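Tilasia ribbed zip cardigan: nine months in

I bought this in September, in black, after my old one finally gave up at both elbows. Aiman Liew had been going on about hers for ages (she has three!) so I caved and paid the full 90 quid, which is more than I've ever spent on a cardigan.

Fit first. I'm usually a 12 and the 12 is snug over a shirt, so go up if you like layers. The sleeves are properly long, hooray, and the back doesn't ride up when I'm on the bike.

Warmth is good, better than the Brokport one I had before, though wind goes straight through it. It did bobble under the arms by Christmas and I've been at it with a fabric comb ever since. Washes fine at 30 in a net bag. I dry it flat over the bath and it takes two days, so plan ahead!

My only real moan is the pockets, which are so shallow that my phone has hit the pavement twice. Erdal says I should just carry a bag like a normal person.

Black ribbed knit and a metal zip, if you're wondering about the style: 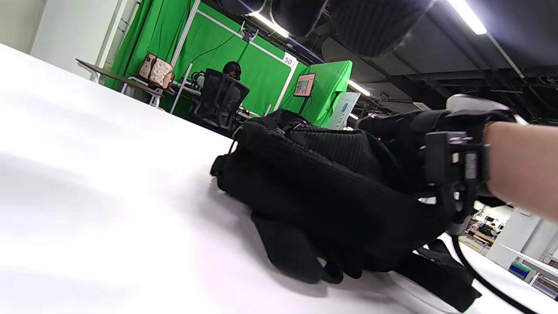
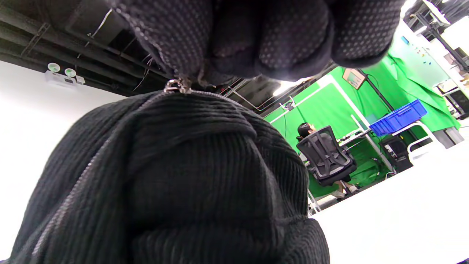 Would I buy it again?

Yes, but in the sale. Four stars from me, and I've got my eye on the green one. If anyone's tried the Destberg version with the deeper pockets, do leave a comment.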